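Himthorpe food fair, Friday

Writing this on the train before I forget it all. Left at 7, got to Himthorpe a bit after 10, parking lot already full so good thing I didn't drive. Bus 45 from the station goes right past the gate. Get off at the old mill, not the stop before, unless you like hills.

Entry was 4 dollars. Stamp on the hand, no map. They had run out of maps. Asked at the desk and got pointed at a board in the hallway, half of it last year's stands I think. Hondow was listed in hall A and was definitely in hall B.

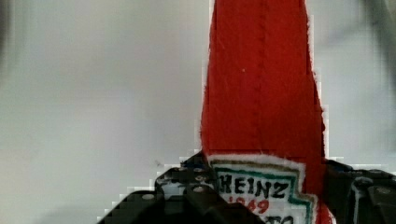
Sauces first, that was the whole reason I went. Hondow makes a tomato relish I've been buying by mail for ages and I wanted to try the rest. Smoked one is great. The one with dates in it, too sweet, tasted like jam that lost its way. Plain tomato is still the best of the lot and I came home with two jars. Glass only, which weighs a ton by the end of the day. Give me a red plastic ketchup bottle any time, you can drop it in a bag and forget it. Asked if they'd ever do a squeeze bottle and got a polite no. Also asked about the green tomato chutney, gone since the winter, maybe back in February.

Hall B is the better hall by far. Wider aisles, a window that opens. Sison had bread, long line, worth it. The rye with caraway was sold out before noon so go there first, don't do what I did. Got the oat loaf. Fine. A little dry at teh ends.

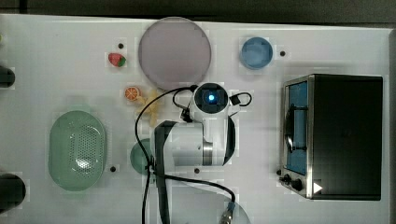
Lunch was the weak spot again. One soup stand, one grill, both with lines out the side door, and about nowhere to sit. Ate standing up next to the coat rack. The soup was barley and leek, hot, salty, did the job. Coffee better than last time. Whoever does the coffee now, keep them.

After lunch the cheese talk, booth 507, upstairs at the very back. Didn't catch much of it, the mic kept cutting out. Something on rinds. The samples were good though, a hard sheep cheese from Lurka that I'd never heard of, nutty, crumbles when you cut it. They don't ship. Of course.

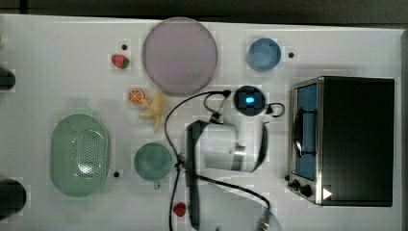 Bought a wedge anyway and ate a third of it on the platform.

Things for next year: bring cash, two stands wouldn't take cards. Bring own bag. Be at Sison by opening. Skip the honey row unless you realy love honey, it's long and it all starts to taste the same. Last bus back is earlier than the sign says, I only just made it.

Train's pulling in, more later if I find the price list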